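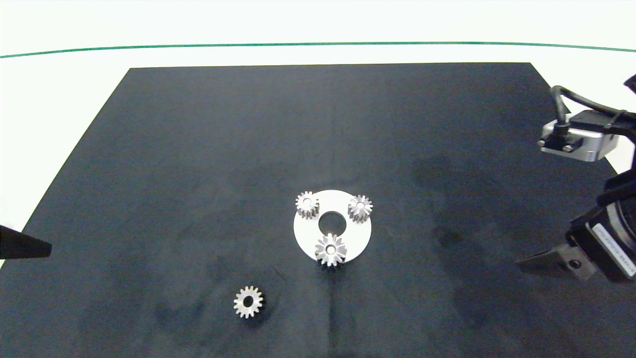
Radu Buzatu

Progress report to Fomeo, second payment period, 8/2/22

Quick one this time, full accounts to follow. Tralturano repair evenings are running again after the winter break. 11 evenings held, 962 items through the door since the grant started. Mostly lamps, toasters, coats with broken zips. Fewer bikes than we planned for – the other shop on Dumanard Road does them free now, so we've stopped advertising ours.

Spend is on track. Tools line slightly over (soldering irons went up), printing line well under. Would like to move the difference across if thats alright with you.

Parts still the main headache. Three suppliers tried, two too slow. Small gears are the worst, people wait weeks and then forget to come back.
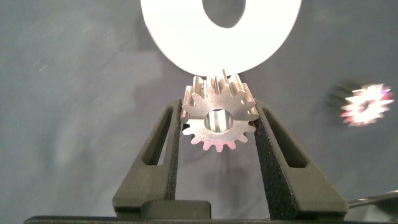 A small metal spur gear.

Sewing table is full every time. Waiting list for it now, which we didnt expect. Could run a second one if the hall lets us have the side room – asked, no answer yet.

Not done: the school visits. Pushed back to August, dates to be agreed. Safety testing course booked and paid, reciept attached.

Next report will have the survey results in it.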